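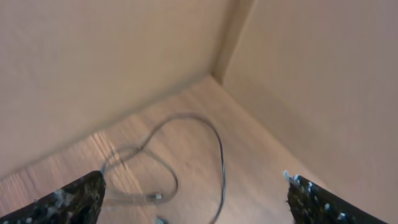
Kabel sortieren am Esstisch

Sonntag, 6. September 2026

Seit April wollte ich das Kabelfach im Schrank angehen. Heute war es so weit. Ich räume dafür alles auf den Esstisch, der ist groß genug und man sieht auf dem Holz jeden schwarzen Stecker sofort.
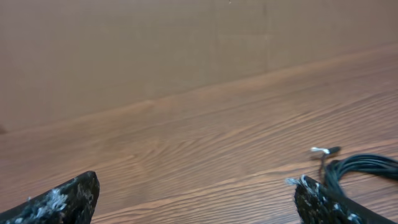 Die Regel ist einfach: Was zu keinem Gerät mehr passt, kommt weg. Vom alten Radio von Omstead hatte ich noch 2 Netzteile, das Radio selbst ist längst beim Wertstoffhof. Malsha bekommt das lange Verlängerungskabel zurück.

Beim Wickeln nehme ich lockere Schlaufen – nie um die Hand gezogen, sonst knickt es am Stecker. 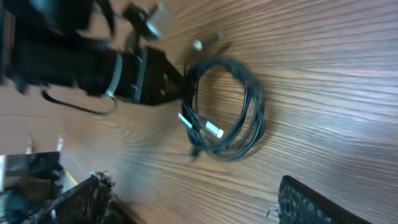 Für die Bündel habe ich Klettbänder von Hekel gekauft, 10 Stück in der Packung. Vier sind übrig. Beschriftet wird mit Kreppband und Kugelschreiber, das hält bei mir seit Jahren. 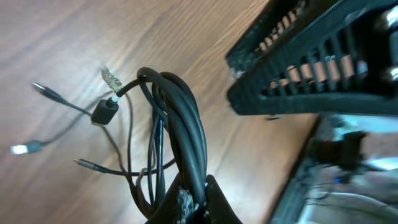 Wohin mit den aussortierten Kabeln? Zum Elektroschrott, ich gebe sie beim nächsten Mal am Wertstoffhof mit ab. Bis dahin liegen sie in einer Tüte im Flur.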